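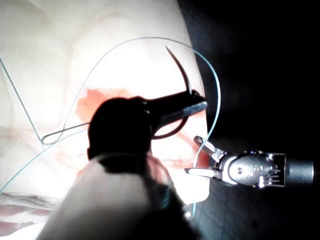
Same problem on our bench, with the same task and a different recorder, so I am adding to this before anyone answers. Our logs also show the gap between what the operator commanded and what the needle driver did, and it gets worse whenever the clutch pedal is used.

Original question: We are recording teleoperated suturing demos on a tissue pad for imitation learning. Two instruments, a needle driver and a grasper, and a small camera at the wrist. Data goes through the Beditz recorder into Griltden for training. After 400 demos the policy reaches the entry point fine but regrasps the needle at the wrong angle or drives it along a straight line. Operators are experienced. Should I record more demos, or is something wrong with how I record them? Currently logging master pose as the action and images at whatever rate they arrive.

Tags: teleoperation, demonstrations, suturing, wrist-camera

3 answers, sorted by votes

Answer 1 (accepted)
Posted 07/11/2022

More demos will not fix this. Your action label is wrong. With a clutch, master pose and instrument pose separate every time the operator repositions their hands, so the same tool motion gets different labels within one episode.

Log the commanded instrument pose after clutching and scaling, and express it as a delta from the current tool pose. Keep the measured pose as a separate channel – you will want both when you look for lag. Drop the samples where the clutch is down. They contain hand motion and no tool motion.

Second, check the orientation representation. If you regress Euler angles, the needle arc will pass through a wrap somewhere and the average across demos is garbage. A 6D rotation or the first two columns of the matrix works. The straight-line drive is what I would expect from a policy that has learned translation and very little rotation.

Third, timestamps. "Whatever rate they arrive" is not a sync strategy. Stamp images and kinematics from one clock and resample to the slower stream. We had a set from the Hotunby cell with a lag of about 3 image periods and the jaw closed late in every rollout.

Answer 2

Agree with the above on clutching. I would add exposure. A pale pad under a strong light clips to white in the wrist view, and then the thread and the entry point have very little contrast against it. Fix exposure and gain manually before the session and do not let the camera adjust itself between episodes. Thread on the bright part of the pad is the thing to check for, not the instruments.

Also split the episodes. One label for "suture" covers reach, grasp, drive, pull and handover. We mark the segment boundaries with a foot switch during the demo, which costs the operator very little. Of 753 segments in our October set, most of the ones we threw out were handovers where the grasper came in before the needle was through. Those train a policy to let go early.

If both arms move, record both even when one is parked. The idle arm still needs an action.

Answer 3

what scaling are you using? we had to change ours. the Dvořáček controller has a filter setting too, try turning it off and see

Comment on Answer 3: Filter is off, scaling is 3 to 1. Switched to tool-frame deltas per Answer 1 and rebuilt the labels from the raw logs – no re-recording needed, the clutch state was stored. Retraining now. Exposure was on auto, so that part of the data stays as it is.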